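Water Where the Road Ends: Winterizing at Brilisdale

Owners who keep a travel trailer at Brilisdale through the cold months are asked to have its plumbing drained by the end of October. The campground has 200 seasonal sites, and nearly all of them are occupied by trailers that remain in place after their owners go home.

Mared Wogan, the service manager, begins with the water heater. Power and gas are shut off and the tank is left to cool overnight. A faucet is opened to relieve pressure before the drain plug is removed. The bypass valve is then turned, so that antifreeze will not be wasted filling an empty tank.

Low-point drains are opened next. On older trailers these may be found behind a rear wheel, under a bed, or in one case inside a bench seat that had been screwed shut by a previous owner.

"People remember the kitchen and forget the outside shower," Wogan said. "We replaced nine of those valves last spring."

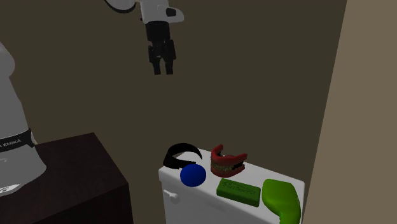 Nontoxic antifreeze is drawn in through the pump, and each faucet is run, hot side and then cold, until the color shows. The toilet is flushed in the same manner. A cupful is poured into every sink trap.

Efa Beddoe, who has kept a trailer on the upper loop for many years, prefers compressed air and uses antifreeze only in the traps. The campground accepts either method, provided that the dated tag is signed and hung inside the door.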